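Subject: Re: Moving the old parish registers index, and spelling of Prirkaten names
From: Danai Theodorakopoulos
Date: March 23, 2018

Dear Roel and all on the list,
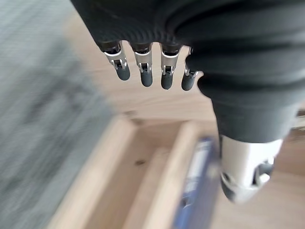
1. The quoted message

Roel Van Wijk wrote:

> Hello Danai,
> I went through your draft of the Prirkaten index, letters A to D,
> and I have three worries.
> First, you have put Dierckx, Dirckx and Dierikx under one heading.
> I know they sound the same, but in Honville they were two families
> who did not even sit on the same side of the church. If you put
> them together now, no reader will be able to take them apart later.
> Second, the book of 1854 is missing pages. Your draft does not say
> so. A person who does not find his great-grandmother will think
> she was not baptized there.
> Third, I do not see why we must leave the old file. It opens, it
> prints, and I know where everything is.
> Regards, Roel

Thank you for reading it so closely. I will try to answer in the same order. Please forgive me if I am long. I write English slowly and I prefer to say a thing completely.

2. The Dierckx question

I agree with you about the two families, and I did not want to mix them. What I wanted was one place where a reader can begin. When my cousin looked for our own people in the old index, she looked under one spelling, found two lines, and stopped. The other lines were on another page under a spelling she had never seen in her life.

My proposal is this. We keep every name exactly as the priest wrote it, with his mistakes, his short forms and his Latin endings. Next to it we put a second column with a common spelling, only for searching. So the entry will say Dirckx in the first column, because the book says Dirckx, and Dierckx in the second. If you can tell from the house name or the godparents which family it is, you write this in the remarks. If you cannot tell, leave the remarks empty. I would rather have an empty space than a guess which somebody will copy into a family tree.

There is one priest who changes his spelling inside a single entry. The father is Dierckx and the child, two words later, is Dierix. For him I suggest that we write both forms with a slash between them. It is ugly but it is correct.

I should also mention the women. In the old index a married woman is listed only under her husband, even when the register gives her own name very clearly. I have been adding these names as I go. It makes the work slower, and I am only at the end of D, but I think many people on this list are looking for exactly those women.

3. The missing pages

You are right and I am ashamed that I forgot it. I have now written a note for the top of the 1854 section:

"The register for this year is not complete. Leaves have been lost between the spring and the autumn entries. If a name is not found here, this does not mean that the baptism did not take place. Please look also in the Honville duplicate."

Is "leaves" the right word in English, or will people think of trees? I looked in two dictionaries and they both allow it, but I would be glad if a native speaker on the list could say.

About the duplicate: it was copied by a different hand, and the copyist left out most of the godparents. So we can fill the gap for the children and parents but not for the others. I would mark such entries with a capital H, so that nobody goes looking for them in the Prirkaten book.

4. Why leave the old file

Here I cannot agree with you, although I understand it. You know where everything is because you made it. I have used it for two years and I still find sections I did not know existed. Also, it can be sorted only by the first letter, and after that the names stand in the order you typed them. For a short list this would not matter, but S alone has more than 50 pages.

The Vinex program is not beautiful and I do not like its colors. But it can save the index as a plain text file, which any computer can read, and it can sort on both name columns. I tested it with 100 entries from your letter B, and all the accents came through, also the strange one on the second Honville priest's name. The dates were the only problem. It turned some of them around, with the month before the day, so I now type the month as a word.

I am not asking you to throw away the old file. Please keep it just as it is. I would like to put a copy of it next to the new one, with your name on it, because people have cited your page numbers for 20 years and they must still be able to find them.

5. What I would ask from the list

If you have your own notes on Prirkaten or Honville families, please do not send them yet. Wait until the letters A to D are corrected, which I hope to finish in April. Then I will send those four letters to everybody who wants to compare.

What would help me already now:

- Any old photocopy of the 1854 book, also a bad one. Perhaps somebody made copies before the pages were lost.

- The meaning of the small cross that stands after some of the fathers' names. I first thought that it meant deceased, but one of these fathers has three more children later.

- House names. I have a short list, mostly from tax rolls, and I am sure that it has holes in it.

Roel, for your reply, would you look again at the page with the twins? I read the second godmother as Maria and you read Martha. I have looked at it so long that I can now see both.

With kind greetings,
Danai Theodorakopoulos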